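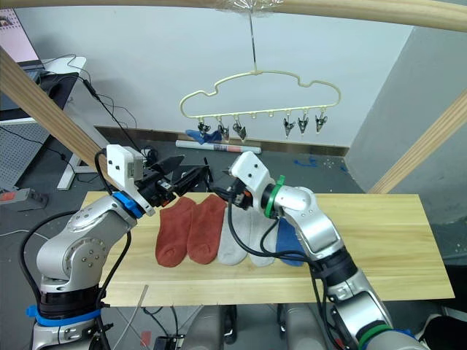
Been chewing over the vacancy figures for Wesitz and I think everyone at work is reading them wrong, so, a thread. The jobs page had 119 posts going last month and there were 94 people signed on as looking. More jobs than people! Brilliant! Except matching doesn't work like that. Look at five socks side by side on a board. Two pairs at the very best, one left over, and that's if the other four match in the first place. You can't tell from the total.

Same with jobs. The total tells you how many gaps there are and how many people there are. It says nothing on whether the gap is a night shift and the person has a toddler.

I went through the 119 properly (yes, I know how to enjoy an evening) and a big chunk are at the Omimik warehouse out past Mathew Road. Start time is 5.30 in the morning. The first bus gets there at 6.40. So if you haven't got a car, those jobs might as well be on the moon.

And before anyone says "cycle" – have you seen that road? There's no pavement for half of it and the lorries do not hang about.

Next lot is care work. Plenty of it, always plenty of it. A fair few of the adverts want you to have your own car AND 12 months' experience, for a rate not much above the minimum. Then the same advert comes back the following month, and the month after, and it gets counted as a vacancy every time. I've started recognising them like old friends.

Then you've got the skilled stuff. Electricians, a couple of machine setters, someone to run payroll at a place in Purnov. Good jobs, proper money. If you came out of a shop that shut last winter, you're not walking into one of those without training, and the college course doesn't open for bookings until June.
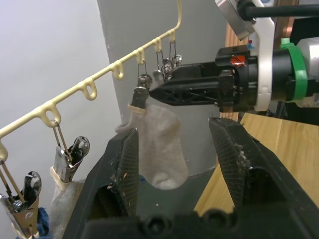
What annoys me is how this gets turned into "people don't want to work". I've sat across from people who'd sent off 50 applications and had three replies, two of them automatic. They want to work. They'd quite like somebody to write back as well.

I'm not having a go at employers either, or not all of them. The small ones are stuck too. One café owner told me she'd had a job up since before Easter and would happily train anybody, but she can only offer 12 hours a week, and nobody can pay rent on that.

So what would I do? Put the early bus on, for a start. Run it for six months and see who gets on it. It's a tiny sum of money next to what a warehouse loses when it can't fill a shift, and I'd be asking Omimik to chip in.

Second, print the hours and the start time next to every vacancy in the monthly figures. We've already got that information, it's in the adverts! It just gets stripped out before anyone writes the press release.

Third, stop counting the same unfilled care job as new every month. Give it a little "still open" column of its own.

Anyway, the public meeting on bus timetables is May 15, 2019, upstairs at the library in Wesitz, and you can send comments in beforehand if you're on shift. I've sent mine. It was a bit long.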